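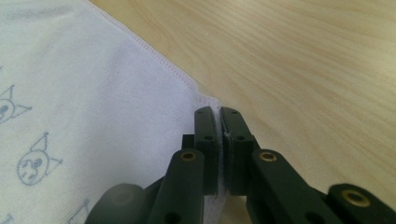

Cat print cloth: fold it, roll it or leave it out?

Forum: Kitchen & Table Linen
Started by rosaliewyss, 9 May 2019

rosaliewyss wrote:
I've finally got a cloth I love enough to be fussy about! White, with little blue-grey cat faces drawn on it, all round heads and pointy ears, and a proper stitched hem. It's got that slightly fuzzy feel that I like so much more than the shiny sort. It lives on the light wood table and looks lovely there, but I'm trying to get into the habit of putting it away after meals, and every time I fold it in quarters I get a cross of creases right through the cats. How do you all fold yours?

BotondG wrote:
Oh, those faces are great, they look like somebody doodled them while on the phone. Thirds, always thirds! Long side first, then the short side, and smooth it with your flat hand as you go. You still get creases but they're soft ones and they don't meet in the middle.

remo_z wrote:
Roll it. Folding is for towels. I kept the tube from a roll of wrapping paper, and all our table linen goes round that, print side out. Never ironed since.

BotondG wrote:
Remo, where do you keep a tube that long? My drawer is 22 inches wide and already full of napkins.

remo_z wrote:
Top of the wardrobe, behind the spare blankets.

BotondG wrote:
So you fetch your tablecloth from the bedroom before every meal. Right.

remo_z wrote:
It's good exercise :)

Mirjam vW wrote:
Lovely cloth, Rosalie! I'm with Botond on thirds, but start from the hem. Pinch it just inside the stitching and line the two edges up before you let the rest drop. If the hems match then everything else falls into place, and if they don't you'll be chasing a crooked corner all the way down. I do mine on the table too, as holding it up in the air always ends with one end on the floor.

rosaliewyss wrote:
Starting from the hem, yes! I've been grabbing it anywhere and hoping. Just tried it your way, Mirjam, and it came out so much squarer. There's a crease across one cat's ears but I can live with that.

cyrillw wrote:
Going to be the awkward one. Why put it away at all? Ours stays on from breakfast to bedtime and gets a shake out of the back door. A few rumples make a table look used.

Mirjam vW wrote:
Cyrill, you haven't got a toddler and a jar of beetroot.

cyrillw wrote:
Fair. I've got a dog and a jar of beetroot, though, and the cloth is dark red.

rosaliewyss wrote:
Ha! Mine's white so it's going in the drawer. Thirds, hem first. Does anyone press theirs before putting it away, or only when it comes out again?

BotondG wrote:
When it comes out. Low iron, from the back, so you're not going over the print.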